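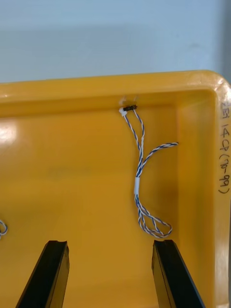
Yellow tray, far rim and right side.

Garkovard Trail Notes

A plain-text collection of trail and viewpoint notes for the Garkovard uplands, put together by people who walk there a lot and love it. Every entry describes one stretch of path, one lookout or one place to camp, in the words of whoever walked it. There are 431 entries so far, and we'd be thrilled to have more!

What's inside

notes/ has one text file per entry
places.csv has place names, with old spellings where we know them
seasons.csv tells you which months each path was walked
sources.txt lists the printed guides we checked against

Each note starts with the place name, then the walker's initials, then the month. After that it's free text. Some are two lines long and some go on for pages (Tamara Lungu's note on the Palma gorge in February is the longest, and worth reading all the way through, especially the part about the frozen side falls).

Where the notes come from

Most were written by Tamara, Clive Tapley and Kelly Rowbotham. The older material is typed up from a walking guide printed in 1934, which still gets the ridge path almost exactly right. We kept its spelling in the notes and put the modern names in places.csv. Heights in the old guide are in feet and we left them that way. Newer notes use meters, so check before you plan a climb! The highest camp in the set is a little over 2000 meters. 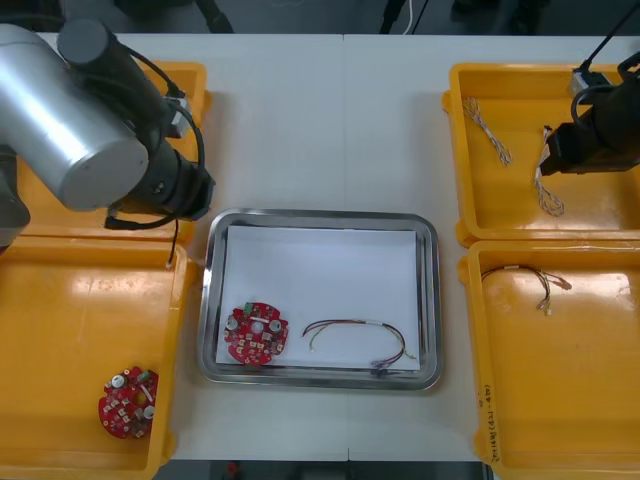 White worktable with four yellow trays and a steel one in the center.

Known gaps

The east side of Tevik lake is thin, with only 11 entries, and none of them cover the marsh boardwalk. Winter is patchy everywhere apart from Palma. Bird and flower names are whatever the walker used, so the same orchid can turn up under three different names. Clive is sorting those out as he goes.

Please don't use the notes as your only map. Fords move, bridges wash out, and the park closes the upper meadows during nesting season. The ranger board at the Tevik gate has the current closures.

Adding a note

Copy template.txt, fill it in and send it to Natalie Goodall, who merges new files. Write it the way you'd tell a friend who is going there next. Smells, sounds, where the good shade is at noon, all of that is welcome. Leave out the exact location of nests and dens.

Changes in this version

Fixed the duplicate Palma camp entries
Added Kelly's sunrise notes from the ridge
Corrected the ford marked on the wrong stream (thanks, Gemma Mellor)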